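Tavano Hand-Held Gripper, Model 2
Replacement Finger Set and Service Notice

Applies to: hand-held grippers with yellow fingers, sold singly or in pairs
Supplied by: Dasus, Fivotville
Notice last revised: Monday, April 14, 2025

Please read this page before ordering fingers or putting a stored gripper back into use. It covers a fault that can let the fingers close without the trigger being pulled.

What goes wrong

The return spring inside the housing is held by a small plastic clip. On units from the first production run the clip can crack. When it does, the spring slips off its post and the fingers snap shut, or they stay shut and will not open when the trigger is released. A cracked clip cannot be seen from outside.

We shipped 1,913 grippers from that run. As of this revision, 87 have come back with a cracked clip. Most of the reports describe fingers that stuck closed on cloth. Two people reported a pinched fingertip. Neither injury needed treatment beyond a bandage.

Warning signs

The trigger feels loose for the first part of its travel.
The fingers come to rest closer together than they used to.
There is a click from the housing when the fingers open.

Stop using the gripper if you notice any one of these. Do not pull the fingers apart by hand. Switch the unit off, set it down with the fingers pointing away from you, and contact the service desk.

Use in homes

Many of our customers record household tasks such as folding and sorting laundry, often seated on a bed or mat with a gripper in each hand. Keep your free fingers behind the housing and keep loose sleeves, cords and towel edges out of the gap between the yellow fingers. If one gripper of a pair develops the fault, stop the session and have both checked. 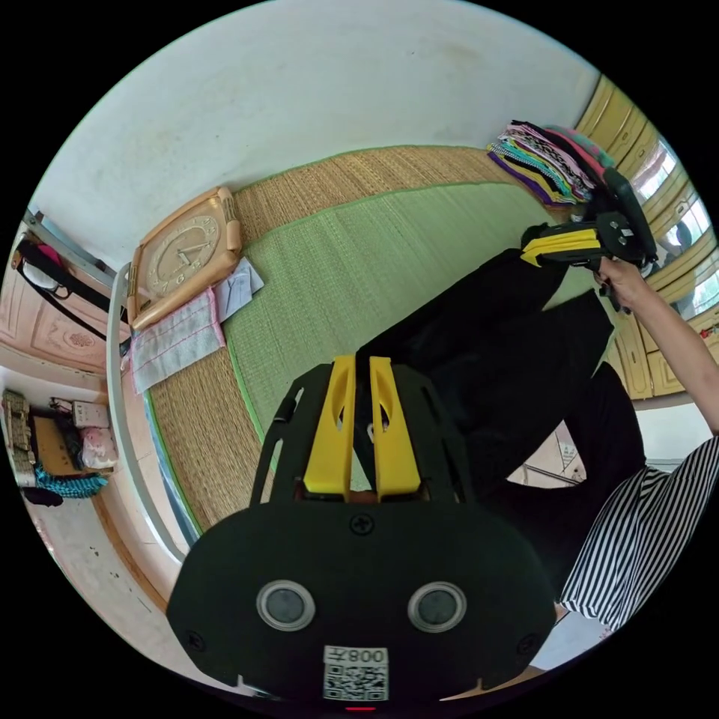

Mine started clicking in November and I kept going for another week, wrote Hortensia Mosquera, until it shut on a pillowcase and I had to cut the hem to get it loose. She asked whether the clip could be changed at home. It cannot. The spring is under tension when the housing is opened, and the work has to be done on our bench.

Repair and replacement

Clip repair is free for all units from the first run, with or without a receipt. Send the gripper with its fingers attached. We fit a metal clip, check the spring, and cycle the trigger before the unit goes back to you. If the fingers are bent or scored we replace them at the same time.

If you bought a pair, send both in one box. Leave the labels on the housings so that each unit can be matched to its record.

Finger set

Contents: one left finger, one right finger, mounting screws
Color: yellow
Fits: all Model 2 housings
Price: $32 per set
Not included: clip, spring, trigger parts

A new finger set does not fix the clip fault. Please do not order one for a gripper that is sticking or clicking.

Service desk

Write to Yesenia Apaza, Service Desk, Dasus, Chambi Building, Fivotville. Include your order number if you have it, the number on the label, and a short note on what the gripper was doing when the problem started.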